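I've been driving the Tirier handset kit since February, and I finally feel like I've put enough hours in to say something useful about it. It's a pair of tracked grips, a foot pedal and a license for the Jollach simulator, and the whole idea is that you show a two-armed robot a chore by doing it yourself, over and over, until there's enough to train on. My last set was 118 demos, so yes, my shoulders have opinions.

Good stuff first! Setup took me 14 minutes, and most of that was hunting for a free USB port. The grips are light, the straps don't pinch, and finger tracking is miles better than on my old Fukanik gloves, which turned every grasp into a claw. The pedal pauses recording, so you can scratch your nose without teaching it to the robot. I use that pedal a LOT.

Now the grumbling. The left grip drifts. Leave that arm parked for a while and it slowly wanders, and you don't notice until you need it again and it's pointing someplace silly. Recalibrating takes 33 seconds, which sounds like nothing until you've done it in the middle of a really nice run. The 2.0 firmware was supposed to cure it and it's better, but not gone.

Depth is the other thing. On a flat monitor I'm forever guessing how far my fingers are from whatever I'm reaching for, and small stuff is the worst. I've been doing a snack-time set lately, cup and cookie and placemat, and the cup is easy enough - big, bright, lots to grab. 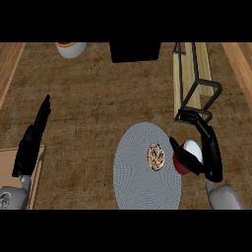 The cookie is where I lose my patience. You come down too far and shove it, or you close too early and get air, and there's no buzz or click in the grip to tell you which. Lockwood sells an add-on with vibration in the fingertips and I'm tempted, but it costs nearly as much as the kit did.

Exporting is painless, by the way. Each run lands in its own folder with the joint data and video lined up, and bad takes can be tossed with one key (wish I'd found that before my first big cleanup).

Four stars from me. If you mostly move mugs and boxes, go for it. For fiddly little things I'd try to borrow one first.

Updated 2023-09-10: the left strap buckle cracked, and Tirier mailed a new one free.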